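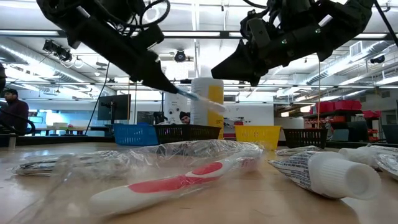 Spent this Sunday sorting toothbrushes and toothpaste. A thread on how I set up hygiene kits, for anyone who has been asked to do it and has never done it before.

Background: the Flarnton pantry gives out a small bag with the food box. Toothbrush, toothpaste, soap when we have it. I took over the bags last June. Target for this batch is 140.

First thing is a table you can wipe down. A plain wooden one is fine. Put everything out flat so you can see what you have. A pile in a cardboard box always looks like more than it is.

Keep the toothbrushes in their wrappers. If a wrapper is split, that brush does not go in a bag. I set those aside and they get used for cleaning grout and bike chains.

Loose brushes from home get dropped off too. People mean well. Same rule – not sealed, not in a kit.

Toothpaste: check the cap before anything else. A cap that is a quarter turn loose will empty itself into the bag by the time it gets to someone's house. Tighten every one, even the ones that look shut.

Then check the date on the crimp or the box. Anything past it goes in the trash. I used to agonize over tubes that were a month out. I don't now.

Baskets. Plastic mesh ones are the best thing I have bought for this. You can see in from the side, they don't hold dust, and they rinse out in the sink. I like them in different colors so I can tell people "blue" or "yellow" and not have to point.

One kind of item per basket. The minute you put the small tubes in with the brushes "just for now," you will be sorting them again at the end of the day.

Baskets go along the back, packing happens in front. When they were on the same side as the bags, people kept reaching across each other.

Pack in the same order every time. Brush first, standing up along the side of the bag. Toothpaste next to it with the cap up. Small stuff last.

Don't mix kids' brushes and adult brushes in one basket. They look alike in the wrapper when you are tired. Vaughn Boateng caught 14 of mine in the wrong bags in the last batch and was nice about it.

For those asking about totals: 3,504 bags since the pantry began keeping a record, which was well before me. The book is in the Dobre Street office if you want to look at it.

What we're short of right now: adult soft toothbrushes and travel size toothpaste. Full size tubes are welcome but they go out separately, they don't fit the bags.

What we have plenty of: dental floss. Please, no more floss until summer.

Drop-off is the side door at Luvatden Hall, weekdays until 6. If the door is locked, ring the lower bell. The upper one goes to the apartment.

Someone asked if this works for school drives. Yes, same setup, just get a bigger table and label the baskets.

Next batch I'm trying paper bags in place of the zip ones. Will post how they hold up.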